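## 4. Collecting the bathroom episodes

I'll be upfront that the bathroom set was my idea, and that Randa Twal and Ghassan Abou Jaoude both told me it would eat the schedule. It did. We'd finished the kitchen and hallway recordings for Dabbas in July 2018, and what we had by then was 3,715 episodes of a gripper reaching for things that sat nicely on matte surfaces. The policy we trained on those did fine until we showed it glass, and then it behaved as if the glass was open air. So we went and got more glass.

Every episode in this part of the set starts the same way. The operator brings the arm up to the enclosure with the fingers open, holds still for a moment so the recorder can settle, and then begins the approach. We keep that opening stretch in the data. Zerrin Kahraman argued for trimming it (it's boring, and it takes up disk), but when we trimmed it in an early test the policy got jumpy at the start of a run, so back in it went. The wrist view in Figure 7 comes from one of these openings. The fingers are in the shot on purpose -- the network sees them in every example, and we think it leans on them to judge how far off the door is.

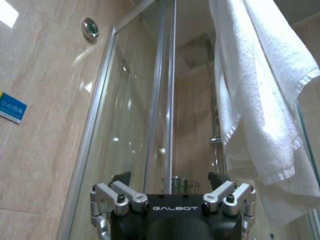 **Figure 7.** Wrist view with the fingers open in front of the shower enclosure. Toiletry bottles stand behind the glass, between the fingertips; a white towel hangs at right.

Two things make a view like this hard to label. One is that the bottles line up so neatly with the gap between the fingers. Our first annotation guide said "mark the nearest graspable object in the gap," and people quite reasonably marked the bottles, even though there's a pane in the way. We rewrote that line to say "nearest object reachable without touching glass" and had Radek Šindelář go back over 400 of the episodes by hand. He changed a lot of them. The other thing is reflection. Shiny tile shows up again as a faint ghost in the panel, and an annotator who is clicking quickly will put a surface where there isn't one. For that we added a "reflected" tag, which can be attached to any region and which the loss simply skips.

We also had to decide how much to vary the starting pose. In the kitchen set we'd jittered it by a fixed amount in every direction, which was easy to script in Tandeo and gave us decent coverage. Next to a shower that's a bad plan, as half of the jittered poses point you at a wall. What we ended up doing was letting the operator pick the pose freely, with one rule: some part of a metal frame member has to be in view. The frame is about the only thing in there with a crisp, dependable edge, and I'd much rather have a lopsided spread of poses than a tidy one full of blank tile.
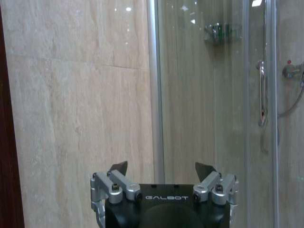

That rule did cost us something. Operators drift toward poses they find comfortable, and by the second session I could tell Marwan Twal's episodes from Ghassan's just by where the frame post fell. To keep the network from learning the operator along with the task, we split the data by operator and never let one person's episodes land in both training and test. Scores dropped when we did this. I believe the lower scores, and they're the ones in our results table.

Handles deserve a quick word too. A chrome bar gives you highlights that slide along it as the camera moves, so its apparent ends wander from one view to the next. We label handles by their mounting points and leave the bar itself unlabeled. Zerrin wrote a small checker that flags any episode where the two mounting points swap sides between labels, and it still catches something nearly every time we run it.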